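Why I Stopped Drinking Coffee at My Desk

My grandmother drank her coffee standing up, at the kitchen window, and she never did anything else while she drank it. No radio, no newspaper. I used to think that was the saddest thing in the world. Then last July my own coffee habit hit 64 ounces a day (I measured, I wish I hadn't) and I started to wonder if she'd had the right idea.

So I tried it. Two cups a day, no screen, no phone, somewhere that wasn't my desk. The first week was awful! I didn't know what to do with my hands. I counted the bricks on the building across the street and got to 100 before I'd even finished half a cup.
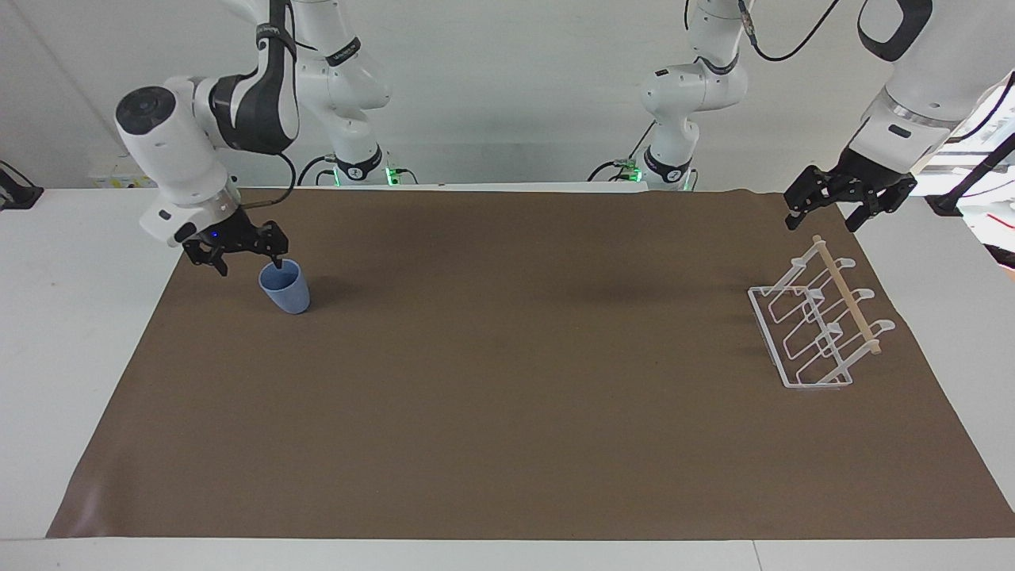 By the second week I'd started walking down to Pruvley, the little place on the corner with the wobbly stools, and having my morning cup there. They roast their own, and they'll happily talk your ear off about it if you let them. I let them. I learned that I'd been buying beans too dark for my taste for years, and that I like the lighter stuff from Grellis much better – it's almost like tea, with a bit of orange to it.

The afternoon cup was harder to move. Around three o'clock my brain wants something, and for years that something was a refill I didn't even taste. Now I take it out to the back steps. Some days I'm out there for five minutes, some days for twenty, and the neighbor's cat has decided I'm furniture.

Am I getting more work done? I doubt it. I do sleep better, and my keyboard has stopped sticking. On Saturday I have a third cup if I feel like it, usually with toast, usually still in my robe.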